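Putting Plush Toys Away in a Box

Soft toys take up more room than they weigh, and most of them end up in a heap at the bottom of a closet. A box with fabric sides and a stiff base works well. The base keeps its shape when you lift it and the sides give a little.

Empty the box first and wipe the inside with a dry cloth. Leave it open on a table while you sort, next to the toys. A table saves bending.

Check each toy before it goes in. Look at the seams, the eyes and any small sewn-on parts such as leaves, ears or tails. Loose ones get a few stitches now. Brush dust out of long pile with a soft clothes brush. Bumpy toys, like plush fruit, hold crumbs between the bumps and do better with the vacuum hose on low.

Most toys with a wash label can go in a pillowcase on a cool cycle. Dry them fully, overnight at least, and squeeze the middle to check for damp.

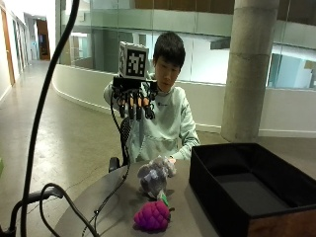
Put the biggest toys in first, lying on their backs. Fill the gaps with small ones. Stems and leaves should point up so they don't get bent. Don't press down to make the last one fit; use a second box.

We keep two Kuruc boxes on the hall shelf, each 42 cm wide. A label on the short end is enough. Go through them again in March and pass on what hasn't been played with.

See also: Washing stuffed animals by hand. Storing board games.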